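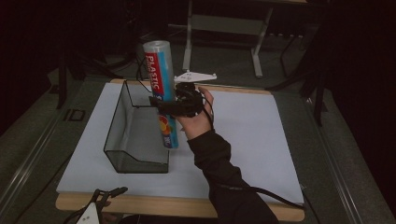 Cling film, clear box, sensor glove: the Briketti packing job at Irkesdale.

I'd been looking forward to Tuesday all week, and by teatime I wanted to throw the glove in the canal. We were recording me putting a roll of cling film in a box, over and over, so the robot (we call it Reddy) could learn from it. Easy! Only the palm sensor had started dropping out whenever I squeezed, and the Anix software happily filled the gaps with the last good reading. No warning, no beep, nothing.

So we trained on 783 goes, and 332 of them said my grip was steady when it wasn't. Reddy crushed four rolls flat before I hit the stop button, and my other hand was a bit closer than I'd like to admit. We've binned the lot now and the software halts on a dropout. I still check the strap before every go.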